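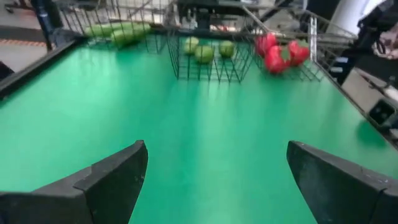 Wirkdale Food Hall, produce sorting
Progress report to the Overgaard Fund, September 29, 2004

The sorting area is set up and in use. Produce is divided by kind into black wire baskets, which stand in a row at the far end of the green table. Cucumbers have their own basket, and the round green fruit goes in the one next to it. The mesh lets staff check the contents from the front of the table.

Of the 808 dollars granted for equipment, 500 went to the table and 100 to baskets from Zesent. The balance is unspent. We would like to put it toward shelf labels, and need your approval first.

Delivery from Flerkine was 4 days late in the first month. Braulio Quintero has since agreed on a fixed morning slot with them.

Still to do: a written cleaning schedule for the baskets and a second set for the back room. Next report in December.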